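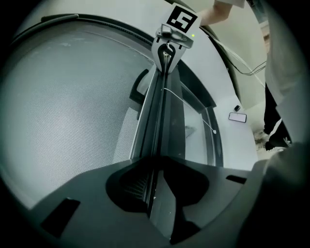
2023-11-29、水曜。ドラム機タスクの収集、午後の部まで終了。朝の時点で決めていたのは、庫内から布を取り出す動作を優先し、ドア開閉だけの短いエピソードは後回しにすることだった。短いものは数が稼げるが、先週の学習結果を見るかぎり、方策が崩れるのはドラムの縁を越えて手先を引き戻す区間で、開閉はもう足りている。今日の設定では、指先の上の金具の上に白いカードのマーカーを立て、すぐ横の緑のLEDが点いているのを毎回見てから記録に入る手順に統一した。メッシュの曲面がレールの左側で視野の大半を占める姿勢になると背景の特徴点が取りにくく、位置推定はマーカー頼みになる。ガラスの前を斜めに横切る白いケーブルも、姿勢によって写り方が変わる。外観の揺らぎとして残すか、取り回しを固定するかで迷い、午前は残し、午後は固定した。比較用に午前と午後でタグを分けてある。

記録数。本日の収録は102エピソード、うち破棄が23、採用が79。累計は1,498になった。Bernanceの第一期の締めまでには足りる見込みだが、布の種類に偏りがあるので、数だけ見て進めるのはやめておく。

破棄の内訳を、忘れないうちに書いておく。いちばん多いのは追跡の喪失。手先を庫内の奥に入れたあと、引き戻しながら手首をひねると、推定軌跡が一瞬飛ぶ。飛びの大きさはまちまちで、補間で埋まるものと埋まらないものがある。埋まらないものは区間だけ切り出しても前後の整合が取れないので、エピソードごと捨てた。次が開始姿勢の不揃い。記録開始の合図より前に手が動いていて、先頭の静止区間が短すぎる。これは収集する側の癖の問題で、機材の問題ではない。残りは把持の失敗だが、掴み直して成功したものは破棄せず、「再把持」のタグを付けて採用した。掴み直しの例は以前から不足していて、学習した方策は一度空振りすると閉じたまま引き抜いてくる。失敗から戻る動作が入っていなければそうなる。

追跡喪失について、午後にEsexの前処理を設定を変えて三回回した。特徴点の閾値を下げると復帰は早くなるが、静止しているはずの区間に細かい揺れが出る。揺れは行動ラベルにそのまま乗るので、採用したくない。逆に平滑化を強めると、縁を越える瞬間の速度が鈍る。実際の手の動きはそこで一度止まってから向きを変えているのに、平滑化後の軌跡では角が丸くなり、縁を斜めに削るような経路になる。これを真似されると接触する。結局、閾値は元の値に戻し、平滑化の窓だけ少し狭めた。設定ファイルには変更理由をコメントで書いた。前回は書かずに上書きして、あとで自分が困った。

開き幅の較正。朝と昼休み後に一回ずつ、全開と全閉を記録した。値のずれは許容内。ただ、全閉の値が午後の方でわずかに大きい。指先の当たり面が動いている可能性があるので、明日は収集の前に締め付けを確かめる。閉じ幅の誤差は薄い布のときに効く。タオルなら少々ずれていても掴めるが、薄いものは掴んだつもりで滑る。記録上は開き幅の信号が閉じ切りに近く、空振りとほとんど区別がつかない。今は目視でラベルを付けていて、一日の作業の中でいちばん時間を食う。把持の有無を別信号で取る案は前から出ているが、今の構成に配線を足したくないという意見が強く、自分もどちらかと言えばそちらに近い。

時刻同期。映像と開き幅信号のずれを調べた。先頭では揃っているのに、長いエピソードの末尾で一フレームずれるものがある。短いエピソードでは出ない。クロックの流れ方の差だと思うが、断定するには記録が足りない。さしあたり長いものは末尾でも一度開閉を入れ、先頭と末尾の二点で合わせることにした。収集の手間は一動作増える。午後の後半からこの手順で取ったので、それより前の長いエピソードは後処理で補正できるか確かめる必要がある。作業票に追加済み。

布の条件について。午前はタオルとシャツ、午後は靴下と、シャツとタオルの混在。混在は難しい。庫内で絡んでいると、最初に掴んだ点と持ち上がってくるものが一致しない。人の手であれば引きながら別の端へ持ち替えるが、片手の開閉だけではそれができないため、いったん放して手前にほぐす動作が入る。このほぐしをどこまで一つのエピソードに含めるかで、午後の途中から基準がぶれた。最初の数本は取り出し完了まで通しで取り、途中からほぐしで一度切っている。どちらでも学習には使えるが、混ざったままだと終端の定義が揃わない。夕方に見直して、通しの方に統一すると決めた。切ってしまった分は前後をつなげられるものだけつなぎ、つながらないものは「ほぐし単独」として別の置き場に移した。採用数には含めている。含めてよいかは明日もう一度考える。

検証用の取り分け。本日分から10エピソードを抜いて、学習には入れない組に移した。選び方は乱数。以前は出来のよいものを無意識に検証側へ選んでいた形跡があり、検証誤差が実機の成功率より楽観的に出ていた。乱数に変えてからは誤差の値は悪くなったが、実機の結果との並び順は合うようになった。

昼の間にEspositoで小さい学習を一本流した。累計データのうち、ドラム機だけを使ったもの。損失の下がり方は前回と変わらない。予測軌跡を数本描かせて眺めたところ、庫内に入る側はきれいに出るが、戻る側で分岐する。右へ逃がす経路と上へ抜く経路の二通りがデータに入っていて、その中間は出ていないので、平均化されてはいない。分岐そのものは問題ないが、途中で乗り換えるものが一本あり、これは実機ではドア枠の方へ寄っていく。予測の再計算間隔を延ばせば乗り換えは減るはずで、その代わり布が落ちたときの反応が遅れる。間隔を変えた比較は来週、実機が空いてから。

立ち位置の件も書いておく。機器の正面に立つと腕が楽だが、手先が奥に向かうとき肘が外に張り、手首の角度が毎回似てしまう。横に寄って立つと角度が散る。散った方がデータとしてはよい。ただし横から入れると、ロボット側の可動範囲では再現できない姿勢が混じる。運動学の確認を通すと、今日の採用分にも範囲の端にかかるものがあった。範囲外と判定されたものは採用していないが、端にかかるものは残している。関節の余裕が少ない姿勢に印を付ける処理を、前処理の最後に足したい。書くのは難しくない。

照明は終日同じ。ブラインドも動かしていない。条件を散らすという意味では変えた方がよかったが、同じ日にケーブルの取り回しと照明の両方を変えると、どちらの影響かわからなくなる。照明は次の回に回す。

Ukwood側の収集記録との突き合わせ。向こうは同じ指先形状で食器のタスクを取っており、形式は揃えてあるはずだった。読み込んでみると、開き幅の符号が逆になっている。こちらは開く方向が正、向こうは閉じる方向が正。数値の範囲が似ているので、読み込みの段階ではエラーにならない。混ぜて学習していたら気付くのに時間がかかったと思う。変換を入れるのは読み込み側とし、元データには手を付けない。仕様書の該当箇所を読み返すと、符号の向きについては何も書いていなかった。書いたのは三月の自分である。追記して差分を送った。返事待ち。

保存容量。収集用の端末の残りが少ない。生の映像を全部残す方針は続けたいが、破棄分まで同じ場所に置く理由は薄い。破棄分は低解像度の確認用だけ手元に残し、生データは保管側へ移した。転送中は記録のフレーム落ちが怖いので、収集が終わってから走らせた。転送は夜の間に終わる計算。終了後に照合が自動で走るようにしてあり、合わなければ端末側は消えない。

端末の作業メモに残っている未処理は次の通り。

午前分の長いエピソード、末尾のずれの確認。
指先の締め付け確認、全閉値の取り直し。
ほぐし単独の扱い。
関節余裕の印付け。
符号変換の単体テスト。
薄手の布の追加。靴下は足りていて、足りないのはシャツの薄いもの。

明日は朝に較正、そのあと薄手の布だけで収集する。取り回しは午後と同じ固定の方で始める。右肩が少し張っているので、連続で取る本数は減らし、間にラベル付けを挟む。

追記。帰る前に転送の進み具合を見たら、午前のタグの付いたフォルダが二重に登録されていた。中身は同一。台帳の集計は識別子で重複を除いているため、累計の値に影響はない。片方の登録だけ消した。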